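4.2 Who the winners thanked

We turn now to the part of the material that first drew us to the project, which is the way people thank those who have helped them when the person doing the thanking is at home and the person being thanked is, very often, sitting on the next cushion. Readers who have watched many award shows will know the old shape of the thing. The winner climbs a set of stairs, takes hold of the prize, looks out over a dark room full of colleagues, and works through a list while the band gets ready to play. Take away the stairs, the room and the band, and we wanted to know how much of the list would survive.

Our collection holds 640 acceptance speeches from regional film and television awards, given over video link, which we set beside a larger body of 3412 speeches given in person. Garba Anozie and Modupe Eze typed up the remote speeches from the recordings, and we are still grateful for their patience with bad microphones. Each thank-you was sorted by the person or group it named: family, cast, crew, the company paying for the work, the voters, and a loose sixth group for teachers, neighbors, pets and the dead.

Family came up sooner in the remote speeches than it did on stage. On stage a husband or wife or mother was usually saved for the end, and often got a catch in the voice and a lifted trophy. At home the same person tended to be named in the first few breaths, sometimes because they had just walked past with a plate. We had expected this to push the company thank-yous out of the way, and it did push them later, but it did not make them shorter. If anything the winners who thanked Sostetti (the streaming service with the most prizes in our set) gave it a fuller and more careful sentence from the sofa than they did from the stage, as though the words had been waiting on a card near the laptop. A few told us as much when we wrote to them.

Crew members fared worse. Costume, makeup and sound people were named less often in the remote speeches, and when they were named it was more likely to be by department than by person. Ekene Amadi, who read an early draft of this section and had worked in wardrobe for a good many years before coming to graduate school, suggested that a winner in a borrowed gown has the wardrobe team quite literally on her back, and remembers them for it, while a winner in her own sweater may not. We find this a lovely idea and cannot prove it. We did go back through the recordings to note what people were wearing, and there was a great deal of soft, everyday knitwear, along with bathrobes, one wedding dress, and a fair number of smart jackets over what we must assume were ordinary pants. 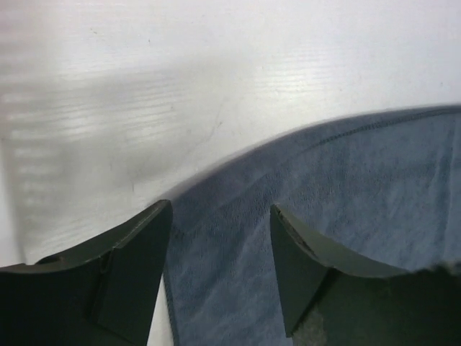 Figure 4. Slate-blue fabric with a fine, slightly ribbed knit and a stitched seam near its curved edge.

4.3 Length, and the trouble with nobody playing you off

The awards bodies in our set handled time in different ways. The Vovura prizes asked every winner to keep to a minute and then, by all accounts, let them go on for as long as they liked. The Fomance ceremony used a small clock in the corner of the call, which some winners mentioned out loud and others seemed never to have noticed. We coded 18 speeches as having been ended by someone other than the speaker, and in 4 of those the someone was a child.

Long speeches were not, on the whole, richer in names. Past a certain point the speakers in our remote set mostly went back over people they had already thanked, or began to talk about the connection, the lag, and whether they could be heard. Kavanagh has argued in earlier work on radio awards that this kind of talk does a job of its own, and having lived with these recordings for so long we are inclined to agree with him. Asking "Can you hear me?" invites the host to say yes, and in that small yes the winner gets back a little of the applause that would have filled the room. Hosts who answered warmly tended to get a second round of thanks. Hosts who said nothing got a goodbye, often rather a sudden one.

We should say a word here about silence. On stage, a pause of several seconds is read as emotion and the audience will usually help it along by clapping. Over video the same pause was regularly taken for a frozen picture, and on more than one occasion the host moved on to the next category while the winner was plainly gathering herself to speak. Crichton, our second coder, marked these as "lost pauses," and we have kept his name for them. They are hard to count fairly, as a real freeze and a real silence can look the same in the recording, so we leave them out of the totals in Table 3 and take them up separately in Section 5.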